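Ticket: Budget vote live page shows old totals, pictures missing
Product: Ultel live publishing
Site: Clanitz news desk, politics section
Priority: High, then normal
Status: Pending vendor

Opened 4:10 p.m.

Hi all, me again. We're running a live page on the state budget standoff and the vote tracker at the top is stuck. The senate finished its second vote on the stopgap bill a good while ago and our box still shows the first one. The posts underneath are updating fine, so readers are getting a post that says the bill failed by three votes sitting right under a box that says debate is still going on. Not great! We've already had emails calling us liars from both sides of the aisle.

What I've tried so far: cleared the page cache from the Ultel dashboard, unpublished and republished the tracker, then opened the page in a private window on my laptop and on my phone. Same old totals everywhere. The Skerkham feed, where the roll calls come from, looks right when I open it directly.

Update, 4:35 p.m.

Your first reply asked if the tracker was pinned to a snapshot. I didn't know that was a thing, but yes, there's a little checkbox called "hold version" and it was ticked. I unticked it and saved. The box went blank for a bit and then came back with the old totals again (I may have said something rude to my screen). I checked the checkbox again and it had ticked itself back on.

I also looked at the log like you asked. It's mostly the same line over and over, "source newer than held version, skipping," and the counter next to it says 3,141. So it does see the new numbers, it just won't use them.

Update, 5:05 p.m.

Okay, progress. I made a brand new tracker, pointed it at the same feed, and it picked up the second vote right away. I've swapped that one in at the top of the page and left the broken one sitting in drafts so you can poke at it. The totals on the live page now match the clerk's sheet, and I've added a correction note at the bottom with the time on it.

The second problem is still there, though. Every post in the live page that had a picture lost it when I republished. The text stayed, the captions stayed, the pictures went. We had 29 posts up by then and I really don't want to do them all by hand while the governor is on her way to the podium. To see if uploads work at all I put a single one through the media library, and it went in on the first try.

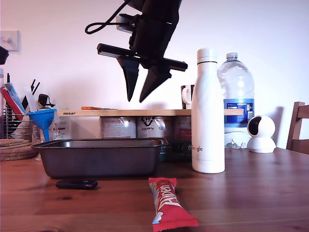 Gripper over a table with a loaf pan, red candy bar wrapper and key fob

So uploading is fine, at least from here. It's the link between the old posts and the library that's gone. If I open one of the affected posts, the picture slot says "item moved" and gives me a Dantas folder name that I don't have permission to look at. Did something get moved over there this afternoon? We didn't touch it on our side.

Update, 6:20 p.m.

Thanks for the call. Writing down what we did so the night editor can follow it:

Turned off auto-archive for the politics section.
Gave the Clanitz desk read access to the Dantas folder.
Ran "relink media" on the live page, once, and waited for it to finish before saving.

Nearly all the pictures came back. There are 6 posts where they didn't, all from the morning committee hearing, and I've fixed those by hand by picking the picture again from the library. Please don't run relink a second time tonight, I'm scared it'll undo my fixes.

The governor's statement is up and the new tracker is holding. She says she'll veto anything without the school money, so there will be at least one more vote, probably late. You can drop this to normal priority but please keep it open. I'd still like to know why that checkbox keeps ticking itself, and if we need to make a fresh tracker before each vote until it's fixed. The broken one is still in drafts under the name "budget tracker OLD do not use."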